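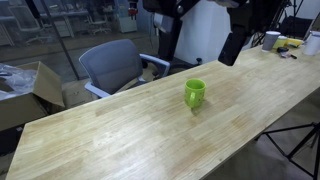 Journal > Moving in > January

4th January, late

Quick one, hands cold. Long table is up in the new place and I love it, streaks and all. Butcher block, pale strips, honey ones mixed in. Zuzana Trnka says oil it now, before the marks get any worse. Got the small tin of Hoten, 40 ml, will never be enough. Need to sand first?? Ask her.

Green mug out before anything else, obviously. Lime green, cheers the whole table up. No idea where the other mugs went, prob in the Lundus boxes with the towels.

Gray chair unpacked. Plastic wrap everywhere, box still open on the floor, flaps up, keep meaning to flatten it. Recycling goes at 9 and I've missed it already, so it sits there till next time. 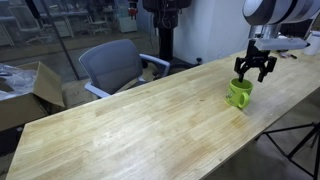
and the wrap can't go in with the cardboard anyway, so thats two trips. Fine. Tomorrow then.

Still to do: call Miah about the shelf brackets (they sent 3, I paid for 4). Find the kettle. Wipe table down properly, there are stains I swear weren't there in June when I bought it. Lamp. Move chair to the window side maybe, see how the light is in teh morning.

Back hurts. Toast for dinner again. Bed.

Recent entries
Keys, finally
What the Urken van cost me
Shelf brackets, part one
June: bought a table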